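The mop test

Two sets of robot hands, one telescoping pole and a floor that refuses to hold still for a camera

June 17, 2021

I have now spent more time thinking about mop handles than anyone I know, and I'd like to get some of it out of my head.

It started in April, when I asked two companies whether I could try their grippers side by side on an ordinary household job. Gimumora said yes the same afternoon. Kostovari took longer and wanted to know which job. I said mopping, and there was a pause on the line, and then a very polite "Huh." They sent a pair anyway (thank you, Kostovari!).

Most gripper reviews you'll read are about picking things up. A block, a cup, a strawberry if the writer is feeling brave. That's fine as far as it goes, but a lot of housework is about picking up one thing and then using it on another thing, and keeping hold of it the whole time while the floor pushes back. A mop is a long lever with a floppy joint at the far end. You hold one end, the floor holds the other, and every little bump travels straight up the pole into your fingers. If your fingers are hard plastic jaws on a motor, you find out quickly what they're made of.

The robot I borrowed time on lives in a workshop on the second floor of the Correia building, where there's a mocked-up laundry corner with a glossy herringbone floor. Two arms, one camera up at the head looking down, and a Lurkora controller running the lot. I swapped the hands. Everything else stayed put.

The pole goes in the right hand, down low, and the mop head ends up way out ahead of the robot. From the head camera you mostly get floor, a lot of floor, with the right fingers shut on the bottom end of the pole and the left gripper off to the other side with no pole in it. 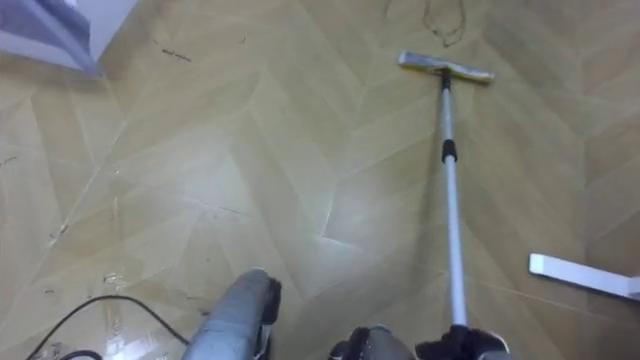 Round one: just hang on

My first test was embarrassingly simple. Close the fingers on the pole, push the head forward, pull it back, and see whether the pole is still where you left it.

The Gimumora hands were the ones I was rooting for, I'll admit it. They're the cheaper set by a long way, and the fingers are short and stubby with a rubbery face that feels like the sole of a good sneaker. On a dry pole they were great. I could lean on the handle with my own weight and the grip didn't budge. Then we wet the mop, the pole got wet too, as poles do, and the handle began to spin. It didn't slide out, mind you. It just rolled in the fingers, a tiny bit every stroke, until the flat head at the other end was trying to stand up on its edge.

This is a problem I'd never thought about with my own hands. You and I wrap our fingers around a mop and our thumbs do something clever without being asked. Two flat jaws on a round tube touch it along two skinny lines, and that's all the grip there is.

Kostovari's answer is a shallow groove cut along the inside of each finger. It's not much to look at. But a round pole settles into that groove and has four lines of contact, and the rolling pretty much went away. The price for that (apart from the actual price, which is $3790 for the pair) is that the groove only likes poles of a certain thickness. The upper part of our telescoping handle was too thin for it and rattled. The lower part fit like it had been measured.

So we grabbed low with the Kostovaris and anywhere we liked with the Gimumoras, and I spent an entire lunch break arguing with myself about which of those was the better deal.

Round two: pick it up off the floor

I'd been handing the mop to the robot, which is cheating. A helper that needs someone to pass it the mop isn't a whole lot of help. For the second round the mop went down on the floor and the robot had to find the handle and close on it.

I figured this would be a test of fingers. It was at least as much a test of the camera and controller, and that's where the glossy floor comes in. A shiny silver pole on a shiny floor is a rotten thing to look at from overhead. The pole picks up a bright line down its length, and the floor picks up a bright patch from the ceiling light, and to a piece of software those two can look like cousins.

Put yourself up at the head and you can see what the Lurkora had to work with: the white appliance at the back, the platform with the cloth hanging over it, the yellow strip on the mop head, and down toward the bottom a streak of glare that is brighter than anything you'd want the robot to reach for. 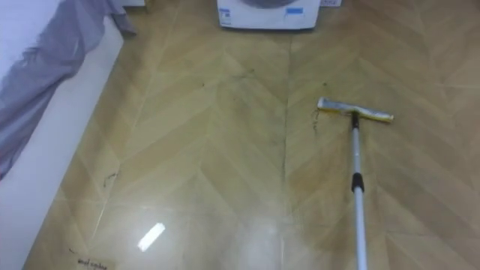 Ingrid Vasko-Bell
Contributing writer, home and tools

We ran the pickup 47 times with each set of hands, which took most of two days and a truly unreasonable amount of iced coffee. I'm leaving out the full table, as I think it would give you the wrong idea. Both sets got the pole most of the time. What's worth telling you is how they missed.

When the Gimumoras missed, they missed soft. The fingers came down a little off to one side, nudged the pole, and closed on air. The pole rolled away an inch or two and the robot had another go. Those short fingers are rounded at the tips, so when they touch the floor they skid. I came to like that very much. By the second afternoon I'd stopped flinching.

When the Kostovaris missed, you heard it. The fingers are longer and squarer, and if the controller had the height wrong they came down on the floor like a chair leg. I asked about this and was told there's a force limit you can turn down in the settings. There is! I turned it down, the knocking stopped, and so did some of the good strong grip from round one. I ended up keeping two settings, a gentle one for reaching and a firm one for mopping, and switching between them in the Lurkora's task list. It works fine. I just think it should come that way.

The Lurkora itself I have mixed feelings about. The task list is lovely: big plain rows, drag them where you want them, no code. The stop button is large and red and where your hand already is. But it takes an age to start up, and whenever I changed hands it wanted me to redo the whole arm setup from the top, both sides, even if I'd touched only one. I did that enough times to know the chime it plays at the end by heart. I hum it in the car.

It also doesn't remember where the pole was. If the first try at a pickup misses, it looks at the floor all over again like it's never seen a mop before. On a matte floor you'd hardly notice the wait. On this one it would sometimes go and think hard about the light reflection first.

One trick helped more than any setting. Instead of aiming for the middle of the pole, we aimed for the piece below the black collar, where the tube is thicker and has less of a glint to it. And we brought both arms in low before the final reach, both to the left of it, so the right hand only had a short way to go.
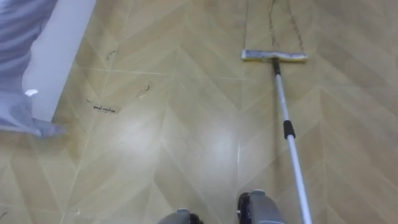 Round three: the long boring one

Nothing shows up the truth about a tool like doing the same thing with it for too long. For the last round I set up a plain back-and-forth stroke and let each set of hands go for some 600 strokes, with breaks to rinse the pad.

I sat on an upturned crate with my notebook. I'd planned to write down all sorts of clever observations. My notes for the first hour read "fine," "fine," "squeak?" and "fine."

The squeak was the Gimumoras. Their rubber faces had picked up grit from the floor and were rubbing on the metal. It came right off with a damp rag, but by the end the rubber had gone shiny on one finger, and I'd expect to replace those pads regularly if the robot mopped every day. They peel off and press on. I did one with my thumbnail in less time than it takes to find a screwdriver.

The Kostovari fingers looked the same at stroke 500 as they had at the start. There was a faint line in the groove where the pole sat, and that was it. But the hands ran warmer, warm enough that I noticed when I went to change them, and the fan in the right one came on and stayed on. It's a thin whiny fan. If you were in the next room with the door closed you'd be all right.

As for the floor, neither set of hands made much difference to how clean it got. That's down to the pad, how much water is on it and whether you go over the corners twice, and I've got opinions about corners that will have to wait for another issue.

What I'd put on my own robot

If the job is mostly tools with handles, mops and brooms and that long duster everybody owns, I'd pay for the Kostovaris and live with the fan. The groove is the best idea in either box. Measure your handles first, though, and measure the end you plan to grab.

If the robot is going to mop a little, then fold a towel, then pick up a sock, I'd go with the Gimumoras and buy a bag of spare pads. They forgive you for aiming badly, and I aimed badly a lot. I'd also wrap a few turns of tennis grip tape around the mop handle. I tried it on the last morning, in the ten minutes before I had to give the keys back, and the rolling dropped to almost nothing for the cost of a sandwich.

Gimumora tells me a grooved finger is on its list for the same hand. I've asked to try it when it's ready, and I've kept the mop.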